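The woman who tunes the bells at Wundby

I had been told to bring a sweater, and I'm glad I listened. The bell shop at Wundby is an old dairy with a stone floor and doors tall enough for a hay wagon, and in March the cold comes straight up through your shoes.
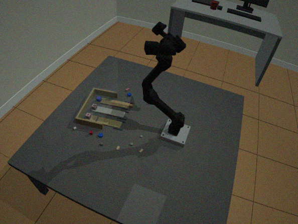

So there I was, hands around a mug of very strong tea, asking a woman with 38 years in the trade what got her into bells in the first place. She doesn't want her name in this piece. "Put down 'the tuner,'" she told me. "Everybody in town calls me that anyway, and the ones who don't call me worse."

She grew up two streets over from the church, the one with the cracked tenor that you can still hear on the half hour. As a kid she thought all bells sounded like that — sort of a clank with a hum stuck to it. Then her family took a trip to Pisadgate when she was nine, and the bells there were going for a wedding.

"I stopped walking. My mother went on half a block before she noticed. I'd had no idea a bell could be in tune with anything. I thought they were like thunder, you got what you got."

I asked what it means for a bell to be in tune, which I will admit I should have looked up before I came. She was very nice about it! A bell doesn't give you one note, she said, it gives you a whole stack of them, and the tuner's job is to get the stack to agree. There's the hum at the bottom, the prime above it, then the tierce, the quint and the nominal. You shave metal from the inside of the bell, a little at one height for this note, a little at another for that one, and of course every cut moves the others too.

"You can take metal off. You can't put it back. That's the whole job right there, and it's why I don't sleep the night before a big one."

How big is a big one? The heaviest bell she has tuned weighed 700 pounds, which she says is nothing, the large foundries would laugh at it. Most of what comes through the doors is much smaller. School bells, farm bells, ship's bells that somebody's uncle left in a garage. She likes the farm bells best, partly for the people who bring them in.

"They'll say, it doesn't matter how it sounds, we only want it cleaned up. And then you hit it for them after and they go quiet. A man cried on me last May. Big fellow. He had it wrapped in a horse blanket."

We got onto the subject of ears, and whether you need a special one. I have a bad one myself (I was asked to mouth the words in school choir), so I was hoping she'd say no. She sort of did. She has tuning forks, a full rack of them, and she has an electronic tuner as well, which she bought late and resisted for years. The forks come out first. She holds the stem of one against the lip of the bell, and if the bell has that note in it, it sings back.

"Try it," she said, and handed me one. I put it to a little brass-colored bell on the bench, and nothing happened. She gave me the next one up. That time the bell started to murmur all by itself, so softly I felt it in my fingers before I heard it, and I said a word I won't print.

The project taking up her time now is the ring for Amby, a village up the valley that has had silent bells for 80 years. The frame rotted, then there was no money, then people forgot. What changed things was a roof repair, when the builders went up and found all six bells under a very deep layer of pigeon mess. Five of them were fine. The sixth had been hung with the wrong clapper and had a flat spot worn into it you could lay your thumb in.

"They'd like it to sound the way it used to, and I have to ask them, how did it used to? There are two people left who say they remember. One says sweet and the other says awful."

Her plan is to turn that bell a quarter of the way around so the clapper hits fresh metal, and to leave the old tuning mostly alone. She feels strongly about this. There was a fashion for making every ring match the modern scale, and she thinks a lot of good odd bells were ruined by it. She learned on a set at Bako that was, by her account, a quarter tone sour all the way down, and she still drives over to listen to it.

"It's sour together, though. If they all lean the same way you stop minding, and after a while you'd miss it."

I asked whether she has anybody to take over. There's an apprentice, 24 years old, a former pastry cook, who was out collecting a bell the day I visited. "Good hands, no patience. I was the same." She wants three more years herself, maybe four if her shoulder holds up. Then she'd like to go around and hear the ones she's done, from outside, sitting on a bench like anybody else.

We finished the tea. I asked if she'd ever wanted to fix the cracked tenor across the street, seeing as she has listened to it her whole life.

"They've offered it to me twice," she said. "I keep telling them I'm busy."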